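Camera Placement Comparison: Mouse-to-Tray Reference Task

Skornex bench notes, Udstead lab, December

Before the Ostari gripper runs a task, we record the same task by hand and use the wrist track as the reference path. The object is a computer mouse and the target is a shallow red tray on a white tabletop. The operator wears a black glove with a faceted marker block on the back of the hand. The views below are from the 3 fixed camera positions under comparison. Pose is solved with the Joshi controller's stock marker library, default settings.

Position A: wide

Mouse held above the table, tray to the right. The forearm tag and the orange leg tags are also in view, so arm and body references come from one camera. Fast motion smears at this exposure. Marker size in pixels is the lowest of the set.

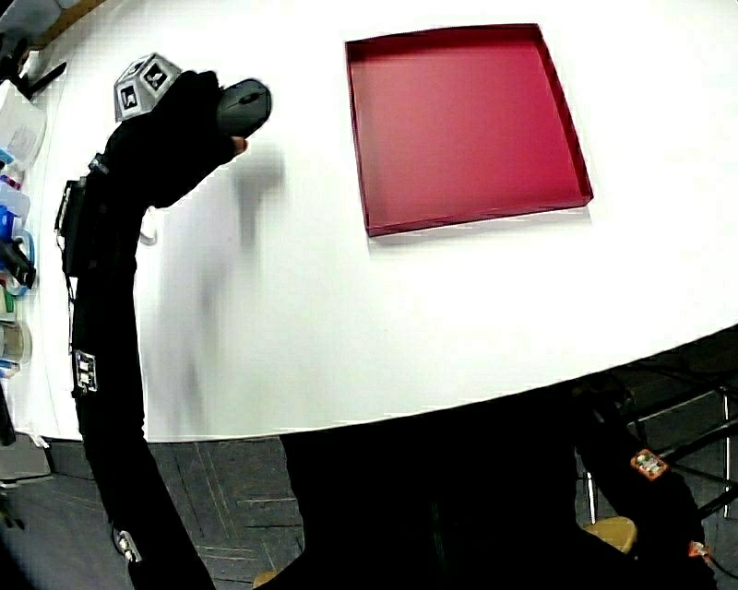

Position B: low, toward the rear rail

Glove on the mouse, two faces of the marker block visible. The view takes in the rail and its posts, good fixed features for checking whether the mount has drifted. The items stored under the rail are a poor background for segmentation, and the tray sits low in the image. We moved the mount back 75 mm after the first session and kept it there. Solved pose held through 2 of 3 wrist rotations; the third turned the block too far from the lens.

Position B: rail view

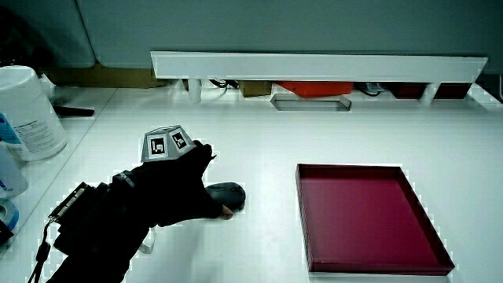 Position C: marker visibility

Three patterned faces can be read at once, which gives the most stable orientation of the set. The background is plain tabletop, and the tray walls separate cleanly from the floor of the tray. Height above the surface is the weak axis. Lift has to come from A or B. 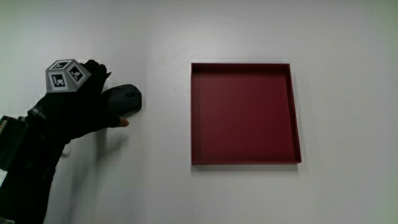 Position C. Gloved hand at the mouse, tray empty.

Settings carried over to the gripper runs: C as primary, A as secondary, B for mount checks only. The reference set is 165 recordings. Gripper results will be posted on a separate page.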